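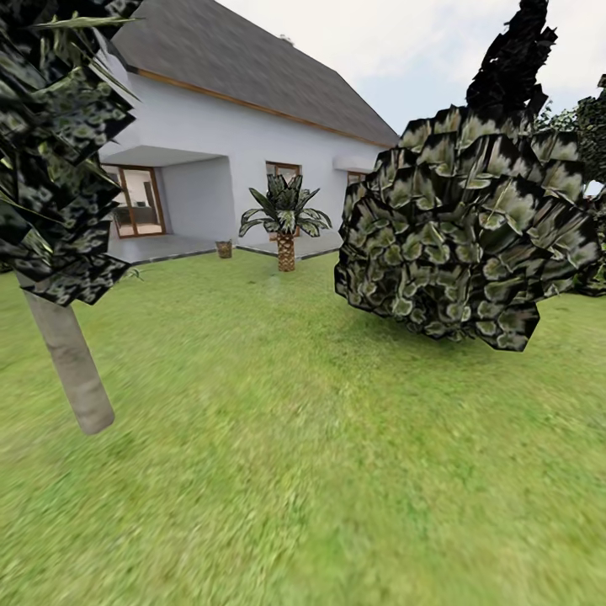
## 4. Loading the garden world and checking the planner

Run these steps before you connect Pirudach to a real mower. The simulator and the planner must be on the same release.

1. Start the simulator and open the world file `clomesby_garden`. The house, patio and lawn load first, then the trees.
2. In the **Bridge** tab, set the port to 2579 and click **Connect**. The status light turns green.
3. Open **Perception > Classes**. Turn on `lawn`, `paving`, `trunk` and `small_object`.
4. Set the confidence threshold to 70 percent.
5. Click **Build map**. Paving should be drawn in gray and lawn in green, with a single line between them.
6. Check that the wicker basket on the patio and the palm at the edge of the grass both show as obstacles.
7. Click **Plan**, then **Step** to move along the path one pose at a time.

**Note:** The lower edge of the big shrub hangs over the grass. The planner treats the area under it as blocked unless `allow_overhang` is set to true.

**Note:** If the log shows error 1856, the map and the world file use different origins. Reload the world and repeat step 5.

**Caution:** Do not copy `allow_overhang` to a real machine. Simulated foliage has no collision shape, and the mower will drive straight through it.

Save the result as a new profile. Wanness profiles are read-only and cannot be overwritten.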